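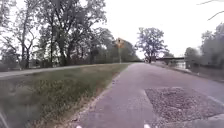 ヴィヴェダードの並木の道、砂利の部分を舗装し直しへ 6月いっぱいは片側を空けて通行可

2018年5月26日

ヴィヴェダードの町の東側、背の高い落葉樹の林に沿ってまっすぐに延びる遊歩道で、この春から砂利敷きのままになっていた部分が、いよいよ舗装し直されることになりました。朝の散歩や犬の散歩、通学や買い物の行き帰りにあの道を使っている方なら、足もとの感触が急にざくっと変わるあの四角い場所のことは、もうすっかりおなじみでしょう。町の道路係によると、工事は6月のはじめに始まり、天気に恵まれれば作業そのものは4日で終わる見込みだということです。

もともとの発端は3月でした。遊歩道の下を通っている古い水道管の継ぎ目から水がしみ出しているのが見つかり、町から依頼を受けた土木会社フリダールが舗装を切り取って掘り、管を取り替えました。管のほうは無事に直ったのですが、掘った土を埋め戻してすぐにアスファルトをかぶせてしまうと、あとで土が落ち着いたときにくぼみができてしまいます。そこで、ひとまず砂利を入れて様子を見ることになり、そのまま春がまるごと過ぎていったというわけです。

待つあいだに季節はすっかり進みました。林の木々は葉を茂らせ、道の先のほうに見えるあの大きな木も、遠くからでもよく目立つようになっています。その一方で、舗装のきわの土は乾いて、細い帯のように茶色い枯れ草が残っていますし、隣の草地もところどころ地面がのぞいていて、緑というよりは緑と黄色の混ざったような色合いです。雨の少ない春でしたから、これも今年らしい眺めと言えるのかもしれません。

砂利の場所については、町の窓口に寄せられた声もさまざまでした。春からきのうまでに届いた電話とはがきは合わせて65件。いちばん多かったのはベビーカーや買い物用のカートを押す方からのもので、車輪が取られて押しにくい、という内容だったそうです。自転車で通る方からは、砂利の粒が舗装の上まで転がり出てきて、曲がるときにひやりとした、という声もありました。かと思えば、小さなお子さんのいるご家庭からは、うちの子はあそこを歩くときの音が大好きで、行きも帰りも必ず踏んでいくので、なくなると聞いたらがっかりしそうです、という、なんともかわいらしいはがきも届いています。このはがきは今、道路係の部屋の壁に貼ってあるそうです。

今回の工事では、まず砂利を一度すくい上げて、下の地面の締まり具合を確かめます。春のあいだに係の職員がときどき見に行って測ったところでは、沈み込みはもうほとんど止まっているとのことで、よほどのことがなければ掘り直しにはならないようです。そのうえで細かい砕石を敷いて転圧し、最後にアスファルトで仕上げます。すくい上げた砂利は捨てずに、フロンガネの名で親しまれてきた貯水池わきの駐車場、正式にはフロングワネ駐車場（Hlongwane）のぬかるみやすい入り口に運んで使うことが決まっています。あそこは雨のたびに車が泥をはねるので、こちらを楽しみにしている方もきっと多いことでしょう。

あわせて、継ぎ目まわりの古い舗装にも少し手を入れることになりました。あの道の舗装はずいぶん年季が入っていて、表面は人の足や車輪でこすれ、わずかに波を打っているところもあります。新しいアスファルトだけがぴんと平らになると、かえって境目に段ができてつまずきのもとになりますから、まわりの古い舗装の縁を薄く削って、なだらかにつなぐのだそうです。遊歩道全体の舗装を新しくする計画は今のところありません。予算のこともありますが、昔ながらのあの色あせた灰色が林の緑によく合っているという声もあり、傷んだところをそのつど直しながら大事に使っていこう、というのが町の考えです。

さて、皆さんがいちばん気になるのは、工事のあいだ通れるのかどうかでしょう。結論から申しますと、通れます。作業は片側ずつ進め、もう片側はいつも空けておくことになっています。ただし、仕上げのアスファルトを敷く日だけは、熱い材料を積んだ車が出入りするため、午前中いっぱい林の側の細い道へ回っていただくことになります。草地をはさんで遊歩道とほぼ並んで走っている、あの細いほうの道です。先のほうで遊歩道に近づいていきますから、遠回りといってもそれほどの距離ではありません。いつもと違う側から木々を眺めて歩くのも、たまにはよいものです。

草地を斜めに横切って近道をするのは、できれば工事のあいだだけでもご遠慮ください、と道路係は呼びかけています。ゆるやかな斜面になっているうえ、丈の伸びたところは足もとが見えにくく、地面がむき出しの部分は踏まれるとますます草が生えにくくなってしまうからです。秋になったら、はげたところに草の種をまく予定もあるそうで、種はヴカーノ園芸店が用意することになっています。日陰にも乾きにも強い混合種を選んでくれるとのことですから、来年の今ごろには、草地ももう少しふっくらとしているかもしれません。

この遊歩道には、町の人それぞれに思い出があるようです。編集部にも、今回の工事の話が伝わってからというもの、昔のことを書いたお便りがいくつも届きました。あの道で自転車の練習をして、林のほうへ曲がれずに草地へ突っ込んだという方。結婚前に毎晩のように歩いて、突き当たりの大きな木のところまで行っては引き返したという方。雪の朝に、だれの足あともない道を見たくて、わざわざ早起きをしたという方。まっすぐなだけで、特別なものは何もない道なのですが、だからこそ歩きながら考えごとができてよいのだ、というお便りもありました。編集部の者も、原稿に詰まるとよくあそこを歩きに行きますので、このご意見には大いにうなずいた次第です。

林の木々についても、少し触れておきましょう。舗装の傷みには木の根が関わることも多いため、根が道の下まで伸びていないかどうか、3月に掘ったときにフリダールの作業員が確かめています。そのときに見えたのは細い根だけで、管や舗装を押し上げるようなものではなかったそうです。工事のために木を切るという話が一時期うわさになり、心配された方もおられたようですが、町によれば、切る予定の木は1本もありません。枝についても、材料を運ぶ車は林と反対の側から入るため、払う必要はないとのことです。どうぞご安心ください。

費用は町の道路補修費から出され、材料と人手を合わせた見積もりの中には、先ほどの縁の削り直しと、終わったあとの清掃も含まれています。清掃というのは、舗装の上に散らばった小石を掃き集める作業のことで、自転車の方からの声を受けて加えられました。町としては当初、風と雨にまかせておけばよいと考えていたそうですが、小石というのは思いのほか頑固なもので、なかなかいなくなってはくれないようです。

また、これは工事とは別の話ですが、遊歩道の利用についての小さな調べも行われました。晴れた日の朝から夕方まで、道の入り口で通る人を数えたところ、その日の合計は238人。このうち自転車の方は44人でした。町の東側の住まいの数を考えるとなかなかの数字で、係の職員も、これほど使われているとは思わなかったと驚いていたそうです。歩いて通る方が大半ということもあって、ひと休みできる腰かけがほしいという要望も以前から出ています。こちらはまだ決まったことはなく、置くとすればどのあたりがよいか、夏のあいだに皆さんの意見を聞きたいということです。日の高い時間には木陰の恋しくなる道ですから、林に近いほうがよいという方が多いのではないかと想像しますが、いかがでしょうか。

雨が続いた場合は、工事の始まりが後ろへずれることもあります。アスファルトを敷く日は前の日の夕方までに決めて、遊歩道の両方の入り口と、役場の掲示板、それからヴカーノ園芸店の店先にも貼り紙を出すそうです。敷いたばかりの舗装はしばらくのあいだ熱く、やわらかくもありますから、囲いが外れるまでは中に入らないようにお願いします。犬をお連れの方は、とくに足の裏に気をつけてあげてください。

腰かけの場所についてのご意見は、役場1階の道路係の窓口に用紙が置いてあります。はがきでも受け付けていて、締め切りは8月の末です。遊歩道の思い出のお便りも引き続き編集部で募集していますので、工事を待つあいだの散歩のついでに、どうぞお気軽にお寄せください。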